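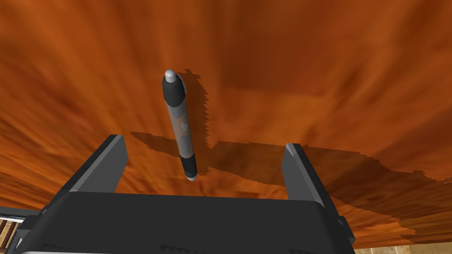
**Pre-purchase checklist, gripper cell for small items – Plorkholm site**

Date of check: December 17, 2024
Status: open, three points to be closed before the order is sent

How to use this list: mark each line with x when it is checked and accepted. If a line is not accepted, leave it empty and write the comment under it. Please do not delete old comments, the purchasing office reads them too.

## 1. Task and workpiece

- [x] The task is written down in one sentence: pick one retractable pen from a flat wooden table and put it into a tray.
- [x] The gripper type is decided. Parallel, two fingers.
- [x] The gripper can be placed with one finger on each side of the pen before closing.
- [ ] The closing force is defined for the thinnest and the thickest pen we handle.

Comment: With the pen nearer to one finger than to the other, this finger will touch first and push the pen sideways on the table. The supplier must tell us if the controller accepts this, or if the arm has to be centered before each closing. Dillomley answered for the fingers only and not for the controller. I have asked again.

Comment: The grip point should be on the barrel. We do not want pressure on the pocket clip, it bends easily, and a bent clip means the pen is scrap.

## 2. Simulation before purchase

- [x] The simulated cell has the same finger shape as the offer.
- [x] Wood surface is included in the model.
- [ ] Light and shadow are close enough to the real room.
- [ ] 200 simulated picks are completed with the final settings.

Comment to light and shadow: the edges of the shadows are jagged, like small stairs. For a person it is no problem. For the vision software I am not sure, because a dark shadow beside a dark part of the pen can be taken as one object. I propose to raise the shadow quality in the simulator and repeat the run. This costs only computer time and should not be put in the equipment budget.

Comment to the wood: it is very glossy and strongly orange. Our real tables at Plorkholm are duller. Please ask for a second run with a matte surface, otherwise we are buying a camera for a table that we do not have.

## 3. Mechanical safety

- [x] Pinch points between fingers and housing are listed in the risk assessment.
- [x] Side brackets are included in the collision model.
- [ ] Minimum distance from the housing to the table is set in the software.
- [ ] Fingers keep their hold, or open slowly, when power is lost. Supplier to confirm in writing.
- [ ] Emergency stop is within reach from both sides of the table.

Comment: The brackets stick out on both sides below the fingers. In the first draft of the assessment only the fingers were considered. This is corrected now, but the drawing in the Osman offer still shows the old outline. We need the new drawing before signing – the guard is calculated from it.

Comment to emergency stop: one button is in the offer. We need two. See the budget below.

## 4. Budget

| Item | Supplier | Price (USD) | Accepted |
|---|---|---|---|
| Gripper with standard fingers | Dillomley | 3756 | yes |
| Spare finger pair | Dillomley | 297 | yes |
| Second emergency stop button | Osman | 43 | yes |
| Guard, table side | Osman | no price yet | no |
| Mounting and first test | Potska | no price yet | no |

- [x] Spare fingers are ordered together with the gripper.
- [x] Prices are without tax and without freight.
- [ ] Yearly maintenance is included in next year's plan.

Comment: Do not order the spare fingers later. Last time we waited until July for one pair and the machine was standing all this time.

Comment: Potska wants to see the table before giving a price. I think this is fair. They should also look at the floor, as the arm base will be bolted down beside the table.

## 5. Points to close before the order

1. New drawing with brackets and a guard price, from Osman.
2. Written answer about power loss and off-center closing, from Dillomley.
3. Price for mounting, from Potska.

The simulation lines in section 2 can stay open when we order the gripper, but they must be closed before the camera is ordered. The camera has its own request form and is not part of this list.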